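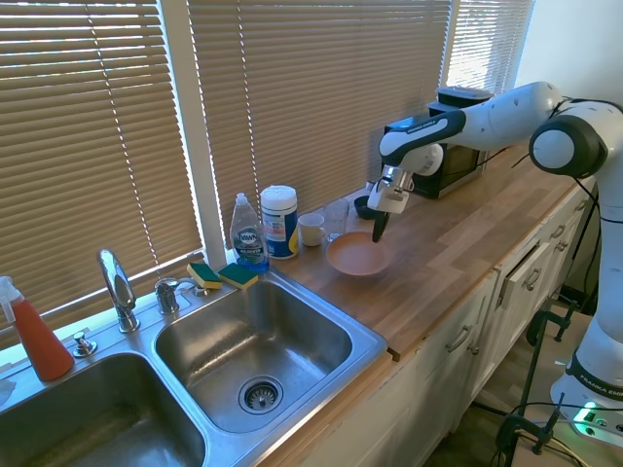 Cirillo is our kitchen cell, and this page collects the questions we get most often about setting it up and keeping it happy. If you've been in the Oltthorpe lab you'll know it as the one with the real sink and the butcher-block counter. The arm stands on the floor at the right-hand end and reaches in over the countertop, so the peach-colored bowl sits comfortably within its working area while the faucet and the soap are over on the far side. That layout drives almost everything below: where the cables go, how we clean, what we check in the morning. I love this cell and I've tried to write down all of it, including the boring bits (some of which are my favorites).

Last updated Jul 8, 2023. Corrections go to Hedvig Lunde, who looks after the hardware. Scheduling and software questions go to Ilaria Zanetti.

Why is the base on the floor and not bolted to the counter?

We tried the counter first! The butcher block is lovely to work on, but it's a countertop, and we could see the mug shiver when the arm stopped hard. It also ate up the space we most wanted for objects. With the base down low on its own stand, held by the black clamps, the arm and the counter are mechanically separate. You can wipe, lean on or knock the counter without moving the robot.

The price is that the relationship between the two can drift. If somebody bumps the stand, every saved position is off by that same bump. See the next question.

How do I know if the stand has moved?

There are tape corners on the floor around the feet of the stand. Look at those first. If the metal covers any part of the tape, or there's a gap between them, it has moved, and you need to redo the counter registration before running anything.

If the tape looks fine, run the touch check anyway. It's in Brireo (our cell software) under Daily, and it brings the closed fingers slowly down to a small pencil cross on the wood. You want the tips right over the cross. A hair off is fine. If you'd describe it as "sort of near," it's not fine.

What does counter registration involve?

It's a really satisfying job once you've done it a couple of times. Clear the counter in front of the appliance, put the arm in hand-guiding mode, and bring the pointer to each of the 7 pencil marks in turn, pressing Record in Brireo at each one. Go in the order Brireo asks for. The software then works out where the counter is and tells you how well the points agree.

Things that spoil it: a pointer that isn't fully seated in the fingers, a crumb under the tip, and impatience. Let the arm settle before you press Record. If one mark disagrees badly with the others, redo that mark first. Most of the time it was simply touched a little to one side.

Which clamps do I check, and how tight?

All the ones on the stand, every Monday, by hand. You shouldn't be able to shift any of them with a firm push. If one has loosened, tighten it, write it in the log, and do the touch check afterward. Please don't use a long bar on the handles. Hedvig has replaced one stripped clamp this year and would like to leave it there.

For the bolts between the arm and its stand, don't guess. Use the values on the card taped inside the tool chest, which Hedvig copied from the manual that came with the arm.

Can I tidy up the cables on the floor?

Please leave the slack alone. I know it looks untidy, dark cables trailing off across the floor, and I've had more than one visitor kneel down to help. The slack lets us slide the stand out for service without unplugging anything. What you can do, and we'd be grateful, is make sure no cable is pinched under a foot of the stand or stretched across the place where you're going to stand. Never run one through a cabinet door or drawer. We lost a network cable that way in August last year, and it failed so intermittently that we blamed the software for two weeks. (Sorry, Ilaria.)

Isn't it a bad idea to have a robot next to a sink?

It's a great idea with rules! We wanted a place where people could rehearse real kitchen tasks, and a kitchen without a sink is half a kitchen. The rules are short. No running water while the arm is powered. Both basins are drained before a session. Nothing wet goes into the gripper unless the task has been cleared by Hedvig in writing, and then the fingers are dried straight afterward.

If water does get onto the arm, press the stop, cut power at the wall, and go find her. Don't wipe first and report later.

What do I use to clean the arm?

A slightly damp lint-free cloth on the white segments, with the power off, then a dry one. The tub of disinfecting wipes on the counter is for the counter. So is the dish soap, with the sponges on the ledge behind the sink. I mention it because they're right there and it's so tempting. Scrubbing sides and white robot covers should never meet.

Go gently around the black bands at the joints. You're lifting dust off, nothing more. If something sticky has gotten into a joint gap, leave it and put a note in the log.

And the gripper fingers?

The fingers get more attention than any other part of the cell, and they deserve it. Clean the inside faces at the start and end of each session. Grease from your own hands is the biggest cause of slipping, way ahead of anything the robot does wrong.

Once a week, open the fingers completely and look at them from below. You're looking for pads that have gone shiny, corners that are lifting, or one side wearing faster than the other. We retire a pair of pads at 600 grasps of narrow objects, which are the hard ones. Holding something thin so it points down into a bowl puts all the load on a little strip of pad, and that strip wears long before the rest. Brireo keeps the count and shows a yellow banner when it's time.

How do I change the pads?

Power down and wait for the arm to lock. Take the pads off one at a time, so you always have one in place to compare with. Clean the metal underneath, press the new pad on from the top edge downward, and hold it for a slow breath or two. Then close the fingers on a strip of paper and try to pull it out. It should resist evenly along its whole length. If it swings around one corner, the pad is on crooked.

Reset the count in Brireo when you're done. The counter doesn't know you changed anything, and a forgotten reset is how we once ended up at 401 on a pair of pads that had been put on that same morning.

Can I move the mug, the glass or the bowls?

Yes, that's what they're for! Move them, swap them, use your own. Just keep two things in mind. The mug and the glass live side by side toward the back edge of the counter between tasks, because the stored rest path has been tested with them there. And the black appliance with the container on top stays exactly where it is. The forearm passes in front of it on the way to the bowl, and Brireo has it saved as a keep-out box, container included. If you take the container off, the box is merely too tall. If you stack something else on top, the box is too short, and now you have a problem.

Do the window blinds matter?

So much more than you'd think. The window runs behind the sink and the counter, and on a bright day the sun comes right through the slats. The vision part of Brireo is happy with bright and happy with dim, but it struggles with stripes, and clear things like the drinking glass are the first to go missing. Set the slats before you start and then leave them. If the light changes so much that you have to adjust them partway, rerun the lighting check, which takes 86 seconds. Get yourself a coffee (and drink it away from the counter).

Do I need to shut all the drawers?

Shut them all before you start, yes. A drawer that's slightly open won't hurt anything with the arm up over the counter, but people walk along that side, and hips find drawer pulls. If your task uses a drawer, say so when you book and we'll load the version of the map that includes it.

What should I look at before I power up?

Walk the floor side first: tape corners, clamps, cables. Then look at the counter and check that everything on it is something you expect. Check the sink is drained. Power on, and watch for the green light down by the foot of the base before you do anything in Brireo. If it isn't green, don't keep cycling the power. Look up the color in the manual by the door and call Hedvig if you're still unsure.

It stopped in the middle of a task. What now?

Leave your hands out of it for a moment and read the message in Brireo. If it says contact, look at where the fingers are. Quite often they've touched the rim of a bowl that sits a little higher than the one the task was taught with. Put a hand under whatever is being held, open the gripper from the screen, and back the arm straight up before you turn anything. Then find out why before you press Resume. If you get the same stop twice, end the session and write it down. A good log entry says what was on the counter, what was in the fingers, and which pads were on.

Is there a second cell like it?

There is! Our partners in Drultuvville are building one now from the same drawings, with a longer counter. Their sink is on the opposite side, so please don't copy saved positions between the two. Ilaria is writing a converter, and I'll add a section for it when it's ready to try.

How do I book time?

Use the calendar link in Brireo and choose a half day. First-timers get paired with one of us for the morning checks. Wear closed shoes, tie back long hair, and bring whatever objects you'd like to try.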